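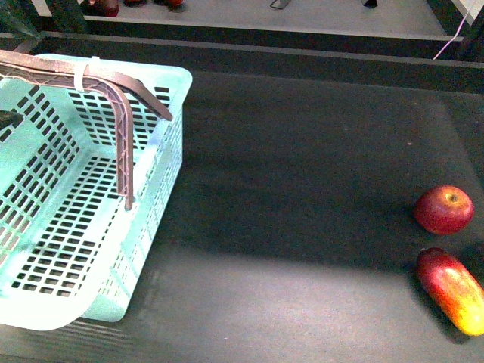 Figure 2. Head camera view in the fruit-to-basket task. The basket is empty and both fruits are on the table.

4.2 Collecting demonstrations by remote control

We collected demonstrations for the basket task with the Clirnex teleoperation software, using a pair of hand controllers. The operator stood behind the robot and worked from the head camera view on a monitor, with no direct sight of the table. This was a choice we made after the November pilot, in which operators who could see the table tended to lean and look around the arm. Their demonstrations were faster, but they relied on information that the policy would never receive.

Each demonstration began with a basket on the left side of the table and fruit on the right, as in Figure 2. The operator was asked to place every piece of fruit in the basket and then return the arms to the rest pose. No order was given. Most operators took the nearest piece first, and we left this variation in the data. The start positions were changed by hand between demonstrations, within an area marked on a printed template that was removed before recording.

The basket handle caused more trouble than the grasping. With the handle arching over the opening, an approach from straight above often ended in contact, and a gripper carrying a round fruit needs more clearance than an empty one. Operators learned to come in from one side of the handle and lower the fruit before letting go. Two of the five operators found this path in their first session. The others were shown it by Vega Collado, who ran the training. We did not tie the handle back or take it off, as the baskets used at the Villanueva site have handles and we wanted the behaviour to carry over.

The shape of the fruit also mattered. An apple can be grasped from almost any direction. A long fruit, such as the mango-like one in Figure 2, is best taken across its narrow side, so the wrist has to turn to match the way the fruit is lying. On the monitor, operators judged this angle well when the whole fruit was in view and less well when part of it was outside the image. We kept start positions of both kinds.

In total we recorded 76 demonstrations and kept 64. We removed those in which a fruit left the table, the basket was pushed out of reach, or the connection dropped for long enough to leave a gap in the joint data. Slow demonstrations were kept. So were those in which a fruit was dropped and picked up again, and we return to the effect of these recoveries in Section 5.

We also tried hand guiding, in which the operator holds the arm and moves it through the task. It gave smoother motion near the basket, but the operator's hands and forearms showed up in the head camera images, and a policy trained on them did poorly once the hands were gone. Masking the hands helped a little. For the remaining experiments we used the remote control data only, and kept the hand-guided set for the comparison in Section 5.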